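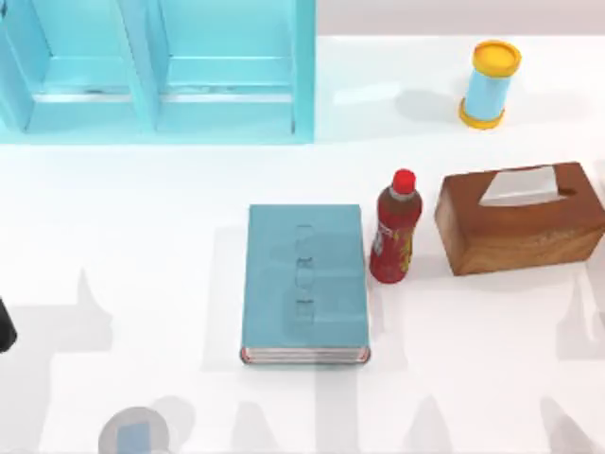
Week 4: Planning and Paying for a Tabletop Robot Cell
Lecturer: Shirin Esfahani

Reading for this week: the Trultmont purchasing guide, sections on quotes and asset tags. Bring your group's draft parts list to the tutorial.

Where we got to last time

Last week each group picked a task for a two-armed tabletop cell. Most of you chose some form of tidying: books onto a shelf, a bottle or a canister moved from one place to another, small boxes lined up along an edge. Those are sensible choices. They can be tried in simulation before any money is spent, and the objects can be bought at a supermarket or a stationer's.

This week is about the money. By the end you should be able to take a task description and turn it into a budget that a workshop manager would sign.

Start with the task, then the objects

A common mistake is to start with the arm. Students find an arm they like, put it at the top of the spreadsheet and fit the rest of the project around it. Then the gripper won't open wide enough for the hardcover, or the arm won't reach the back of the shelf.

Write down every object the arm has to touch. For each one, record the widest dimension the gripper has to close on, the weight when full, and whether the surface is hard, soft or slippery. A hardcover book lying flat is a harder problem than it looks, as there is no edge for the fingers to get under. A bottle is easy to grasp around the body and easy to knock over on the way in. A tissue box is light and wide, and a gripper that is too strong will crush a cardboard one. A wooden one will take a good deal more force but may be too wide to grip from the long side.

Next, write down how close the objects will stand to each other. If the bottle stands between a book and a box with very little room on either side, the fingers have to fit into that gap. Finger thickness then becomes a purchasing requirement and goes on the sheet with a number beside it. Last November one group missed this and had to have new fingers machined after the order was in. The machining cost more than the gripper upgrade they had turned down.

Then do the same for furniture. A shelf unit with two open compartments side by side and a board inside each one limits the arm from above as well as from the sides. Measure the opening. Measure the depth. Check that the wrist, and whatever is mounted on the wrist, can go in and come out again while holding something.

What simulation can tell you before you buy

All groups have access to the simulator on the lab machines. Use it for these questions:

Reach. Put the arm bases where you plan to bolt them and see whether both arms get to all the objects. If one corner of the table is out of reach, move the bases or shrink the working area. Don't buy a longer arm until you have tried both.

Collisions. With two arms over one table, the arms get in each other's way more often than they hit the objects. Run the motions together as well as one at a time.

Camera position. An overhead view gives you most of the table but loses the fronts of things. You see a cap and the top of a label and not much else. Try a side view too, and decide whether the budget needs to carry a second camera.

Lighting. Turn the shadows on. Arms standing over a white table throw large grey shapes across the working area, and a vision system set up with flat lighting may treat their edges as objects. If your results get worse with shadows on, put a diffuse light panel in the budget now.

Simulation is much weaker on friction, on soft things such as tissues, on cable drag and on how a worn finger pad behaves. Don't remove spare finger pads from the budget on the strength of a clean simulated run.

Building the budget

Use the course spreadsheet. It has a column for the item, the supplier, the quoted price, the date of the quote, freight, tax and who will look after the item once it arrives. Fill in every column. A line with no supplier is a guess and should be marked as one.

Group your lines under these headings.

Main equipment. Arms, controllers, grippers, cameras. Get written quotes. A price on a web page is fine for a first draft, but web prices often leave out the controller, the power supply or the emergency stop. Ask the supplier directly what is in the box.

Mounting and furniture. The table, base plates, bolts, camera posts, light panels. A cheap folding table will move when an arm stops suddenly. If the camera is fixed to the wall and the arms to the table, every small shift of the table means calibrating again.

Safety. Emergency stops, a barrier or floor marking, signage, and the time of the person who does the risk assessment. The university charges that time back to the project. Many groups leave it off.

Test objects. Buy several of each. Books lose their corners, bottles get dented, labels come off. If your vision system has learned one particular red bottle and the shop changes the packaging, you'll want spares in the cupboard.

Consumables and repair. Finger pads, tape, cable ties, fuses, replacement cables. Put a figure in even when you can't yet say what will break.

People. Installation, training and ongoing support. For a real workplace this is often the largest line after the arms. For the assignment, use the hourly rate in the spreadsheet.

Worked comparison: two gripper quotes

The figures below are for class use, and you can take them as being in dollars before tax.

Durrani quotes $1,179 for a parallel gripper with the mounting flange, cable and one set of spare finger pads included. Delivery is from local stock.

Wavau quotes $700 for a gripper with the same stated opening and grip force. The flange, cable and pads are all sold separately, and the unit ships from overseas.

On the quoted price alone Wavau wins easily. Before choosing, add the flange, the cable, the pads, the freight and any import charges to the Wavau line. Then ask each firm how long a repair takes and whether they lend a unit in the meantime. If the only gripper on a cell is away being fixed, the cell does no work, and that has a cost as well.

It is quite possible for Wavau to come out cheaper after all that. If it does, and your group can put up with a slow repair, choose Wavau and say why. You will be marked on whether the comparison is complete. Either supplier can earn full marks.

Remember to multiply. A cell with two arms needs 2 grippers, 2 flanges and 2 cables. Every year at least one submission prices the accessories for a single arm.

Buying in stages

You don't have to order everything at once, and usually you shouldn't. The order we suggest is:

First, test objects and a plain table. Lay the objects out by hand, photograph them from the planned camera position and check the picture against the simulator.

Second, camera and lighting. Get the vision working on the real objects with no arm in the room.

Third, one arm and one gripper. Do as much of the task as one arm can do. Some groups find at this point that the second arm isn't needed.

Fourth, the second arm, if the task still calls for it.

The drawback is price. A supplier may give a discount for two arms on one order, and a quote can run out while you are still on the second stage. Ask for the expiry date on each quote and whether the discount can be held for a follow-on order. The Trondolbridge workshop has had some success with this, mostly by putting the request in writing at the first quote and not waiting until the first invoice.

Lead times belong in the plan as well. Draw them on the same chart as your milestones. If the arm takes about 4 months to arrive, it can't be in a demonstration you have promised for the middle of semester — the simulator will have to carry that milestone.

Contingency

Add a separate contingency line and label it. Don't hide it by rounding up everything else. Reviewers at Trultmont look for padded lines and cut them, and then there is no contingency at all. State what it covers: freight changes, exchange rates, a damaged gripper, one part ordered wrongly. If you have already quoted firmly for something, it doesn't need contingency on top.

Running costs after the first year

Include software licences, calibration, replacement pads and the floor space if your department is charged for it. Some arms need a paid service to keep the warranty going. Read the warranty terms before you decide whether that goes in as a required cost or an optional one.

For the tutorial

Bring your object list with dimensions, a rough table layout drawn from above with the arm bases marked, and a first draft of the spreadsheet. Each group will swap budgets with another group and look for missing lines. Cables, mounting parts and safety time are good places to start looking.

Assignment 1

Submit a budget and a purchasing plan for your group's cell, with a short written justification for each main equipment choice. Attach the quotes as an appendix. Include at least one simulator result that changed something in your plan, and state what it changed. If nothing changed, describe what you tested.

Due 6th July through the course page. Late submissions need an extension form, which has to be lodged before the due date.

Questions about quotes and supplier contacts go to Shirin Esfahani. Please don't phone suppliers as individuals. One contact person per group, named on the front page of the spreadsheet.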